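Home Visits Guides Contact

Category: Open Days and Demonstrations
3 min read

How to Run the Hand-Held Gripper Table at an Open Day

This guide is for staff who host the gripper table during the November open day at the Cirkholm building. It assumes that the Gavudden safety sheet has been read and signed.
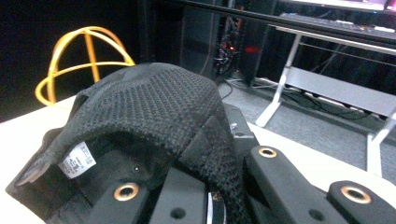
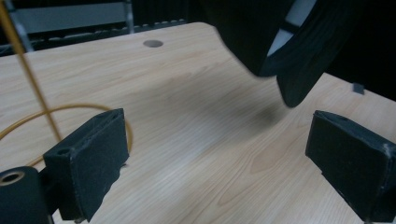
The demonstration table from the gripper's side: a black knit cap, and the two padded fingers apart.

Before visitors arrive

1. Clear the tabletop of personal items and check both finger pads for lint.
2. Open and close the fingers several times. Report any stiffness to Debashish Ranasinghe.
3. Enter session code 2154 in the Fesadeck log.

During the demonstration

4. Pick up one soft item slowly, hold it for a moment, and set it down.
5. Invite one visitor at a time to try the same movement. Keep the tool above the table.
6. Allow around 80 seconds per visitor. Groups from the Abeysekara program may take longer.

After each group

7. Return the fingers to the open position.
8. Save the recordings before starting a new session. Unsaved work cannot be restored.

Questions about bookings should be directed to the visits desk, extension 1531.

Previous Next Back to all guides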